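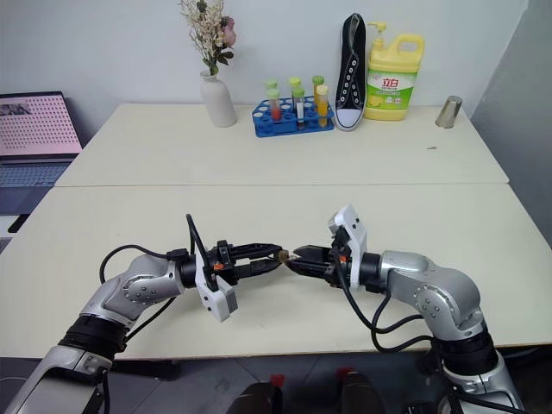
图 4-1 双臂夹爪在前台面上方会合，两爪之间为一件棕色小物品

第四章 交接类示范的采集

4.1 适用范围

本章规定在 Bimis 双臂采集站上录制交接类示范的准备、操作、标注和提交方法。交接类示范指一侧夹爪持物，移动至双臂中间区域，由另一侧夹爪接取并放置的完整动作过程。单臂抓放、双臂协同搬运及柔性物折叠分别见第三章、第五章和第六章。

本章适用于已完成第二章安装步骤并通过双臂标定的采集站。首次上机的操作员应先在现场负责人陪同下完成练习录制，练习数据存入单独目录，不得与正式数据混放。

本章所称“左臂”“右臂”一律以头部摄像头的视角为准。操作员站在采集站对面时，左右与所见相反，填写记录前应先核对方位。

4.2 术语

示范：从按下录制键到按下结束键之间的全部同步数据，包括头部画面、左右腕部画面、各关节角度、夹爪开度及时间戳。

持物臂：示范开始后首先夹起物品的一侧手臂。

接物臂：在交接区接取物品的一侧手臂。

交接区：前台面上方、双臂均可舒适到达的空间。其范围由标定程序给出，可在 Symonenko 录制软件的“工作空间”页查看。

双持阶段：两侧夹爪同时接触物品的时段，从接物臂夹爪闭合开始，到持物臂夹爪完全松开为止。

批次：在布置、光线和标定参数均未改变的条件下连续录制的一组示范。上述任一条件发生变化，即应另起批次。

4.3 录制前的准备

4.3.1 台面与背景

1. 检查前后两张台面的接缝是否对齐、高度是否一致。存在高差时，应调整台脚后再上机，不得用纸片或胶带垫平。

2. 按布置单摆放后台面上的背景物。背景物只供画面变化使用，不参与抓取，应放在双臂运动范围之外。

3. 含有液体的背景物必须加盖，并插在架上或置于稳定容器内。

4. 细高或重心较高的背景物，应靠近墙面摆放。摆好后轻推台面，确认其不会倾倒。

5. 对照布置单确认背景物的种类和次序，在批次记录中填写布置编号。

6. 同一批次录制期间，不得移动、增减或更换背景物。确需变动的，结束当前批次，更换布置编号后重新开始。

注：布置单由数据管理岗统一编制。操作员可以提出新的布置建议，但不得自行拟定编号。

4.3.2 照明

1. 打开全部顶灯，关闭或拉合可能引入直射日光的遮帘。

2. 在软件的“画面检查”页依次查看三路画面，确认台面亮区没有过曝，夹爪指尖没有落入大片暗影。

3. 金属类小物品在强光下易出现高光。此类物品上机前，应将其放在交接区下方的台面上，分别从两路腕部画面中观察。轮廓可辨即可，不要求消除全部反光。

4. 记录照明档位。批次进行中不得调整档位。

4.3.3 线缆

1. 手动将双臂分别移至收回、前伸和交接三个姿态，观察腕部及前臂外侧的线缆。

2. 线缆应留有余量，在任何一个姿态下均不得绷紧，也不得伸入指尖之间。

3. 线缆从腕部上方绕过时，确认其最低处不会钩挂台面上的物品。

4. 用手轻拉接头，确认锁扣到位。接头松动引起的丢帧在录制时往往难以察觉，须在上机前排除。

小心：检查线缆时，手臂必须处于示教模式，且急停按钮应在检查人员伸手可及的位置。严禁在跟随模式下将手伸入两臂之间。

4.3.4 夹爪

1. 检查指垫表面的磨损情况。指垫翘边、脱胶或纹理磨平时应予更换。

2. 用无绒布蘸取少量清洁液擦拭指垫，待其干透后再上机。每个班次至少检查一次，录制织物类物品后须加查一次。

3. 执行夹爪回零，确认左右两侧的开度读数均归零。

4. 在软件中选择与物品相符的夹持力档位。小型金属件使用低档或中档，禁止使用高档。

更换指垫后必须重新执行夹爪回零，并另起批次。

4.4 物品的选取与登记

交接类示范使用的物品应能由单侧夹爪稳定夹持，并留出足够的外露部分供另一侧夹爪接取。外形过小、两侧指尖必然相碰的物品，应先由现场负责人试录，试录通过后方可列入物品清单。

登记物品时，应填写以下内容：

物品编号，由软件自动生成；
物品类别，从下拉列表中选取；
材质与主色，按实物填写；
活动部件，如锁梁、铰链、盖子等，应注明录制时处于打开还是闭合状态；
建议夹持部位，用简短文字说明。

带有活动部件的物品，在同一批次中应保持同一初始状态。录制过程中活动部件的状态发生改变，而任务并未要求改变的，该条示范标记为“状态变化”，保留数据，不作删除。

带有环、钩或弯梁的物品，应特别注意其悬垂部分的朝向。接物臂宜从没有悬垂部分的一侧接近。悬垂部分一旦钩住指尖，软件仍可能判定为“已夹持”，须由操作员在标注时更正。
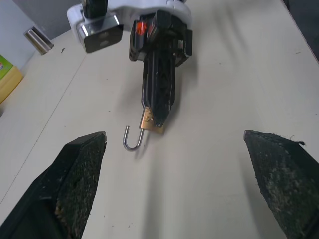
物品的初始位置也应有所变化。每录制完一条示范，由辅助人员按照软件提示的区域和角度重新放置物品，放置后手部完全离开画面，操作员方可开始下一条录制。提示的位置超出手臂可达范围时，点击“跳过并重新抽取”，不要凭经验另选位置。习惯性的摆放会使数据集中于少数几个姿态，训练后的模型在其他位置上的表现会明显下降。

4.5 录制步骤

4.5.1 开始

1. 登录 Symonenko 录制软件，选择任务“交接—单件”，输入操作员代码和批次编号。

2. 确认布置编号、照明档位、物品编号均已填写。任何一项空缺，录制键均保持灰色。

3. 将双臂移回起始姿态，夹爪全开。

4. 由软件指定本条示范的持物臂。持物臂的左右次序由系统随机给出，操作员不得互换。

5. 按下录制键，听到一声短提示音后，保持静止片刻，再开始动作。

4.5.2 夹取

1. 持物臂从上方或斜上方接近物品，指尖张开的宽度略大于物品宽度。

2. 指尖到达夹持高度后，先停稳再闭合。

3. 闭合后将物品垂直提起，离开台面后再作水平移动。

4. 第一次夹取失败时，可以原地重试一次。重试过程如实保留，不得中途停录。第二次仍然失败的，按下结束键，结果选择“夹取失败”。

4.5.3 交接

1. 持物臂将物品移至交接区并停稳，使外露部分朝向接物臂。

2. 接物臂缓慢接近。从腕部画面中确认物品位于两指之间后，再闭合夹爪。

3. 进入双持阶段后，双臂均应保持静止，等待软件界面上的两侧夹持指示同时亮起。

4. 持物臂夹爪松开，沿接近方向的反方向退出。退出时不得带动物品转动。

5. 持物臂完全离开交接区后，接物臂方可移动。

小心：双持阶段内任何一侧手臂的突然移动，都会在两侧腕部产生较大的侧向力。力矩指示变为红色时，应先松开接物臂夹爪，不得强行拉开。

两侧指尖发生轻微接触而物品没有脱落的，可以继续录制，标注时勾选“指尖接触”。发生明显碰撞或手臂触发保护停机的，立即终止录制，按第八章的规定检查夹爪和标定状态。

4.5.4 放置与结束

1. 接物臂将物品移至软件指定的放置区，降至台面后松开夹爪。

2. 不要求物品直立。物品松开后自行倾倒或滚动的，等待其停止后再退出。

3. 双臂返回起始姿态。

4. 保持静止片刻，按下结束键。

5. 在弹出窗口中选择结果：“成功”“夹取失败”“交接失败”“放置失败”或“作废”。

注：“作废”仅用于设备故障、人员误入画面、画面中断等与操作本身无关的情形。动作不够流畅、路线不够理想，均不构成作废的理由。

4.6 动作质量要求

操作员应以平稳、连续的速度完成示范，避免长时间停顿观察。需要思考动作路线的，应在按下录制键之前完成。

接近和退出的路线允许有自然差异。不要求每条示范一致，也不得为追求变化而加入无意义的绕行。软件在每组录制结束后给出时长分布图，明显偏长的示范应回放检查，查明是否存在停顿、误触或网络延迟。

腕部画面是判断相对位置的主要依据。操作员应避免仅凭头部画面完成接取，尤其在物品被接物臂手指部分遮挡时，应切换至持物臂腕部画面进行核对。

连续录制满 13 条，软件会锁定录制键并提示休息。休息结束后由操作员手动解锁。不得以更换操作员代码的方式绕过锁定。

4.7 标注

标注应在录制当日由操作员本人完成初标，再由另一名人员复核。复核人不得与初标人相同。

初标按以下次序进行：

1. 打开示范回放，确认三路画面时间对齐。以夹爪闭合的瞬间为参照，任意两路画面之间的偏差超过软件允许值的，点击“重新对齐”，不得手工拖动时间轴。

2. 标出夹取开始、提起、双持开始、双持结束、放下五个时间点。

3. 双持开始以接物臂夹爪停止闭合的画面为准，双持结束以持物臂指尖与物品之间出现可见间隙的画面为准。间隙被遮挡时，参照夹爪开度曲线确定，并勾选“依曲线标注”。

4. 填写语言描述。描述应使用简短的祈使句，写明物品和方向，例如“把挂锁从右手交到左手”。描述中不写颜色，除非同一批次内有两件仅颜色不同的物品。

5. 核对录制时选择的结果。初选有误的，在此更正，系统会保留更正前的记录。

失败示范同样需要完成标注。交接失败的，应在备注中写明失败发生的阶段，备注不得只写“掉落”二字。物品掉落后滚出画面的，时间点标至最后一次可见处为止。

4.8 提交与验收

1. 批次录制结束后，点击“封存”。封存后的批次不可追加示范。

2. 运行自动检查。检查内容包括丢帧、关节数据缺失、时间戳倒退和标注缺项。

3. 完整率达到 99% 的批次方可提交。未达到的，按检查报告逐条修正；因设备原因无法修正的示范，转入隔离目录。

4. 将批次上传至 Volance 数据平台，核对平台返回的条数与本地条数是否一致。

5. 本地副本保留至平台发出验收通知为止。在此之前，不得清理采集站硬盘。

Ivano 采集区本阶段的交接类任务目标为 3250 条，其中约 410 条留作评测，不参与训练。评测示范由平台抽取，操作员和标注人员均看不到抽取结果，因此所有示范应按同一标准录制。

批次被退回时，平台会附上退回原因。属于标注问题的，修正后可使用原批次编号重新提交；属于录制条件问题的，不得修改原批次，应按照 4.3 节重新准备并另起批次。对退回原因有异议的，由现场负责人以书面形式提出，在得到答复前暂停使用同一布置编号。

4.9 常见情况的处理

软件显示夹持，但画面中物品已经脱落：立即结束录制，结果选择“交接失败”。随后检查指垫表面是否附有异物，并重新执行夹爪回零。

两臂在交接区内高度不一致：首先检查标定日期和标定后是否更换过腕部组件。重新标定后高度差仍然存在的，停止使用该采集站，并通知维护岗。

一侧腕部画面偏色：检查三路摄像头的白平衡是否均已锁定。只允许在批次之间调整，调整后的参数须写入批次记录。

物品夹起后在指间缓慢转动：降低提起速度，改夹靠近重心的部位。仍有转动的，可提高一个夹持力档位，但不得超出该类物品的档位上限。

手臂跟随明显滞后：结束当前录制，查看软件右上角的延迟读数。读数恢复正常并保持稳定后，再继续录制。已受影响的示范标记为“作废”，备注写明“延迟”。

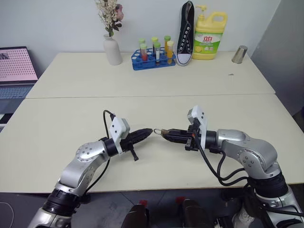 交接失败的示范可以删除后重录吗？

不可以删除。失败示范应按原结果保存并完成标注，之后另录一条新的示范。平台会按结果字段将其分开，失败部分用于训练结果判别模块，不会混入成功示范。

4.10 班次结束

1. 双臂移至收回姿态，夹爪半开，切换至待机模式。

2. 取下或收回当班使用的物品，按编号放回物品柜。背景物在次班沿用同一布置时可以保留原位。

3. 擦拭台面和指垫，检查腕部接头。

4. 在交班记录中填写当班批次编号、未完成的标注条数、更换过的部件和待处理的异常。

5. 退出软件账号。采集站主机保持开机，等待夜间校验完成。

交班双方应在采集站前当面核对记录。接班人员发现实际布置与记录不符的，不得沿用原批次，应拍照留存后通知现场负责人。

4.11 本章修订事项

本章于六月修订。主要改动为：增加 4.4 节中有关活动部件初始状态的规定；将双持阶段结束的判定依据由夹爪指令改为可见间隙；删除关于手工对齐时间轴的说明。修订前封存的批次无须重新标注。

本章由 Svyatoslav Levchenko 审核。对条款的解释以数据管理岗发布的最新版本为准，纸质副本与平台版本不一致时，执行平台版本。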